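풀리벨 스탠딩 데스크 3개월 사용기: 작은 사무실 인테리어에 넣어 본 소감

작년 말에 사무실을 옮기면서 책상을 전부 바꾸기로 했다. 전에 쓰던 책상은 진한 월넛 색이었는데, 새 사무실은 벽이 흐린 회백색이고 바닥이 밝은 오크 톤이라 그대로 가져오면 책상만 무겁게 떠 보일 것 같았다. 몇 군데를 비교하다가 풀리벨(Fullivel)의 전동 높이 조절 책상을 골랐고, 한 대를 먼저 들여서 석 달 동안 썼다. 협찬은 받지 않았고 회사 비용으로 구입했다.

사무실은 19평이고 창이 북쪽으로 나 있다. 북향이라 하루 종일 빛이 고른 대신 조금 차갑다. 가구 색을 정할 때 이 점을 제일 많이 따졌다. 흰 상판은 매장 조명 아래에서는 깨끗해 보이는데 북향 방에 두면 푸른 기가 돈다. 그래서 상판은 풀리벨에서 '샌드 오크'라고 부르는 색으로, 다리는 흰색으로 주문했다. 상판 샘플은 홈페이지에서 신청하면 손바닥만 한 조각으로 보내 준다. 샘플을 바닥에 하루 놓아두고 아침과 저녁에 각각 확인한 뒤에 결정했다. 사진만 보고 고르는 것보다 훨씬 낫다.

배송과 조립

주문하고 받기까지 24일 걸렸다. 안내받은 날짜보다 늦지는 않았지만 중간에 연락이 한 번도 없어서 답답했다. 상자는 두 개로 나뉘어 온다. 상판 상자가 꽤 무거우니 엘리베이터가 없는 건물이라면 배송 조건을 먼저 확인하는 것이 좋다. 기본 배송은 1층 현관까지다.

조립은 둘이서 한 시간 반쯤 걸렸다. 설명서는 그림 위주인데 좌우 다리를 구분하는 그림이 작아서 한 번 거꾸로 끼웠다가 풀었다. 육각 렌치는 들어 있고 십자드라이버는 없다. 전동 드라이버를 쓴다면 토크를 낮춰야 한다. 상판의 나사 구멍이 미리 뚫려 있기는 하지만 깊지 않아서 세게 조이면 헛돌 수 있다.

전선 정리함은 별도 구매다. 처음에는 빼고 주문했다가 결국 추가했다. 다리가 오르내리기 때문에 멀티탭을 바닥에 두면 선이 당겨진다. 처음부터 같이 사는 것이 배송비도 아끼고 편하다.

높이 조절과 흔들림

버튼 패널은 상판 오른쪽 아래에 붙는다. 높이는 세 개까지 저장된다. 올라가는 속도는 빠르지 않지만 시작과 끝이 부드러워서 컵에 든 물이 넘치지는 않았다. 소음은 조용한 사무실에서 옆 사람이 알아챌 정도다. 통화 중에 올려도 상대방이 소리에 대해 말한 적은 없다. 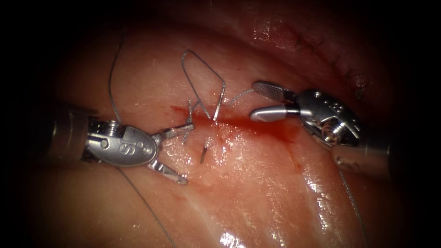
흔들림은 높이에 따라 다르다. 앉은 높이에서는 일반 책상과 차이를 못 느꼈다. 서서 쓰는 높이로 올리고 키보드를 세게 치면 모니터가 앞뒤로 조금 흔들린다. 모니터 암을 쓰면 더 눈에 띈다. 나는 암을 빼고 받침대로 바꾸었는데 그 뒤로는 신경 쓰이지 않는다. 키가 큰 사람이 최대 높이로 올려서 오래 작업한다면 다리 사이에 가로대가 있는 모델을 알아보는 편이 맞을 것 같다.

바닥 수평도 영향을 준다. 우리 사무실은 창 쪽이 약간 낮아서 처음에는 한쪽 다리가 떠 있었다. 수평 조절 발을 돌려 맞추고 나니 흔들림이 꽤 줄었다. 조립 후에 이 작업을 건너뛰는 경우가 많을 텐데 꼭 해 보기를 권한다.

상판의 질감과 관리

샌드 오크는 무광에 가깝다. 나뭇결 무늬가 인쇄된 표면이지만 결을 따라 요철이 살짝 있어서 멀리서는 꽤 그럴듯하다. 가까이에서 보면 같은 무늬가 반복된다. 원목을 기대하고 사면 실망할 수 있다. 가격을 생각하면 나는 불만이 없다.

밝은 색이라 얼룩을 걱정했는데 커피 자국은 젖은 천으로 닦였다. 볼펜 자국은 중성세제를 조금 묻혀야 지워졌다. 손목이 닿는 앞쪽 모서리는 둥글게 깎여 있어서 오래 타이핑해도 배기지 않는다. 다만 뒤쪽 모서리는 마감이 단순해서, 책상을 방 가운데에 두고 뒷면이 보이게 쓸 사람은 감안해야 한다. 우리는 벽에 붙여 쓰니 상관이 없었다.

흰 다리는 예상보다 때가 잘 보인다. 특히 신발이 닿는 아래쪽 받침에 검은 자국이 생긴다. 멜라민 스펀지로 지워지기는 하는데 자주 문지르면 광택이 달라질 것 같아서 한 달에 한 번 정도만 닦고 있다. 다시 산다면 다리는 회색으로 할 생각이다. 벽 색과도 그쪽이 더 자연스럽게 이어질 것이다.

공간에 놓았을 때의 인상

책상 색을 바닥과 비슷하게 맞추면 방이 넓어 보인다는 말을 자주 듣는다. 직접 해 보니 넓어 보인다기보다 조용해 보인다. 가구가 따로 튀지 않고 바닥에서 올라온 것처럼 이어진다. 대신 전체가 밋밋해질 수 있어서 의자는 짙은 초록으로 골랐다. 의자는 센디네(Sendine)의 메시 제품이고, 책상과 색 차이가 커서 자리마다 경계가 생긴다.

조명은 천장등을 하나 끄고 책상마다 페타(Feta) 스탠드를 놓았다. 전구색에 가까운 빛이라 북향의 차가운 느낌이 덜하다. 스탠드 받침이 원형이라 집게형보다 자리를 차지하지만 책상을 올리고 내릴 때 위치가 그대로여서 편하다. 상판 깊이가 넉넉해서 모니터 뒤로 스탠드를 밀어 넣을 수 있다.

서랍은 책상에 달지 않고 이동식으로 따로 두었다. 책상에 다는 얕은 서랍도 팔지만 앉은 높이에서 허벅지에 닿는다. 이동식 서랍을 쓸 때는 책상을 제일 낮게 내렸을 때의 높이를 재 두어야 한다. 우리가 가진 서랍은 높이가 52센티미터라 여유 있게 들어간다. 더 높은 제품이라면 내려오는 상판에 걸릴 수도 있다. 충돌 감지 기능이 있기는 해도 그것만 믿고 쓰고 싶지는 않다.

다른 제품과 비교

마지막까지 고민한 것은 리이모(Lyimo)의 책상이었다. 매장에서 만져 본 상판은 리이모 쪽이 더 좋았다. 두께가 있고 옆면 마감도 깔끔하다. 그런데 색이 진한 갈색과 흰색 두 가지뿐이고, 우리 바닥에는 둘 다 맞지 않았다. 버튼 패널이 앞으로 튀어나온 것도 걸렸다. 어두운 바닥이거나 흰색 위주의 사무실이라면 리이모를 먼저 볼 만하다.

전동이 아닌 수동 크랭크 방식도 써 봤다. 값은 싸지만 돌리기가 귀찮아서 일주일이 지나면 높이를 바꾸지 않게 된다. 서서 일할 마음이 있다면 전동이 맞고, 처음에 한 번만 맞추고 쓸 사람이라면 크랭크로도 충분하다.

고객센터

3월에 버튼 패널이 한 번 먹통이 된 적이 있다. 전원을 뺐다가 꽂아도 그대로여서 고객센터에 문의했고, 아래 버튼을 길게 눌러 초기화하라는 답을 다음 날 받았다. 그대로 하니 돌아왔다. 이 내용은 설명서 마지막 장에 작은 글씨로 적혀 있었다. 그 뒤로 같은 증상은 없었다. 보증 기간은 모터와 상판이 서로 다르니 구매 전에 상세 페이지를 확인하면 된다.

좋았던 점
바닥과 맞추기 쉬운 상판 색
부드러운 시작과 정지
샘플 조각을 미리 받아 볼 수 있는 것
둥근 앞 모서리

아쉬운 점
선 높이에서의 앞뒤 흔들림
전선 정리함 별도 구매
때가 잘 보이는 흰 다리
배송 중 안내 부족

나머지 자리의 책상도 같은 상판으로 주문해 두었다. 다리는 회색으로 바꾸었고 전선 정리함도 이번에는 처음부터 넣었다. 도착하면 회색 다리가 벽 색과 어떻게 어울리는지 이 글 아래에 덧붙이겠다.

작성일: 2023년 5월 12일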